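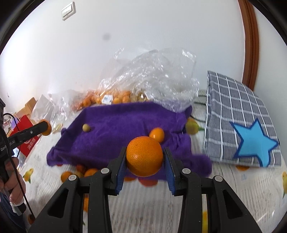 The Case for Written Rules in Hand-Held Gripper Work

Most of the rules that govern robots in the workplace were written with the finished machine in mind. They set limits on speed and force, they say where a fence must stand, and they tell the operator how to stop the arm. These are sound rules, and they have kept a great many people from harm. They have very little to say about the stage that now comes first, in which a person picks up a gripper by hand, goes into an ordinary room, and performs a task over and over so that a machine may later learn from the record.

It is the view of this office that hand-held collection should be covered by a written standard of practice, that the standard should be short, and that it should be in force before a project begins. We have held this view since March, when we completed a review of the collection sheets submitted to us by two member projects, Pivomora and Clendamska. Both handle fresh produce. Both send people into homes and small workrooms. The two projects had reached quite different habits without ever having compared them, and the differences showed in the records they produced.

The Pivomora sheets covered 1058 trials. In the greater part of them the sheet named the object, the surface, and the result of the grasp. In 200 the result line had been left blank. We asked what a blank meant and received three answers from the same team. To one reader it meant success, since only failures were thought worth writing down. To another it meant that the trial had been abandoned. To a third it meant that the person had run out of time before the next trial started. A blank that can be read in three ways has to be thrown out, and a day of careful work by several people goes with it.

The first rule we propose is therefore a dull one. Every trial should have a result, written in one of a small number of fixed words, and the words should be agreed before the first trial. We suggest "held," "slipped," "dropped," "damaged," and "stopped." A project may add to this list. It should not allow an empty line.

The second rule concerns damage, and in particular damage to food. An orange is a forgiving object. The peel is thick, it springs back under light pressure, and a fruit which has been squeezed too hard will often look sound for a day or more afterward. This makes it a popular choice for practice and a poor teacher of restraint. A person who has spent a morning closing soft pads on oranges will carry the same grip to a peach. We recommend that any fruit used in repeated trials be marked or set apart, that it be cut open at the end of the session, and that the state of the flesh be entered on the sheet. Fruit used in this way should not go back into a kitchen or on sale. Several people have told us this is wasteful. The waste is small, and the record is worth having.

The third rule concerns the room. There is a strong pull in this field toward the tidy bench: one object, one plain surface, even light. The reasons are easy to understand. The trials go faster and the results look better. Yet the machines that come out of this work are promised to people whose fruit sits in the bag it was bought in, or has rolled under the edge of a towel, on a floor mat that may itself be printed with fruit. We think the cluttered setting is the honest one, and we would not wish a standard of practice to drive it out. What the standard should require is that clutter be noted. If there are patterned surfaces in the working area, the sheet should say so. If there are objects that are partly covered, the sheet should say whether they were meant to be picked up or meant to be left alone. A machine that reaches for a printed lemon has made a mistake which somebody could have foreseen and written down.

Loose items at floor level call for a further word. Round fruit rolls. People engaged in close work with the hands do not look at their feet, and a cable running from a hand-held device adds to the risk. The existing guidance on slips and trips in offices and warehouses is adequate on this point and need only be applied. Projects that work in private homes have tended to suppose that it does not reach them. In our opinion it should.

The fourth rule concerns what the camera takes in besides the task. Wide lenses are favored because they show both the gripper and its surroundings, and the surroundings are very often somebody's home. Shopping bags, labels, and the hands of anyone nearby may all enter the record. A person who has agreed to have fruit handled on the floor of a spare room has not thereby agreed to have the rest of the room kept and shared. The Clendamska project handles this well. Its sheet has a line on which the person in charge of the room signs before the session, and a second line, signed after the recording has been shown to them. The second signature is the one that matters. People do not know what a wide lens sees until they have been shown.

We turn to the objections, which have been put to us with some force.

The first is cost. Small projects say that they cannot spare the time to fill in sheets. We asked Birhane, a project of very modest size, to try our draft sheet for 16 sessions and to report on it. The team found the first few sessions slow and the later ones little different from their usual pace. They also found the sheet badly laid out, with the room notes on the back where they were easily forgotten, and we have since moved them to the front. We do not offer the trial as proof. One willing team is a small sample, and a larger trial ought to be carried out before any sheet is made a condition of membership.

The second objection is that standards written early tend to harden around the tools of the day. There is truth in this. Grippers with two jaws and soft pads are common now and may be rare in a few years. For this reason the draft says nothing about the number of jaws, the shape of the pads, or the make of any part. It asks only that whatever was used be recorded, and that any change of pads between sessions be entered with the session in which it took place. Borkeo wrote to us asking for a required pad thickness. We have declined, and we expect to go on declining.

The third objection is the most serious. It holds that rules of this kind belong to the buyer of the finished machine, who can test it and reject it, and that the way in which it was taught is a private matter. We cannot agree. A buyer can test a machine on the objects at hand. The buyer cannot see which objects were left out of its teaching, or which failures were quietly dropped from the sheet. Some faults can be found only in the record, and if the record was poorly kept they will be found later by the people who use the machine.

The draft runs to 2 pages, and we intend that it should stay at that length. Members who wish to add a requirement are asked to say which existing line it would replace. Comments on the wording of the result terms would be especially welcome, "damaged" having already caused some disagreement between those who handle produce and those who handle packaged goods.

25 December 2025

Related items
Draft sheet for hand-held collection sessions, revised layout
Consent in private rooms: notes on the second signature
Reading the blank line: what missing results cost a project
Cables, floors, and footing in home settings
Reply to Borkeo on pad thickness
Soft pads and soft fruit: guidance for repeated trials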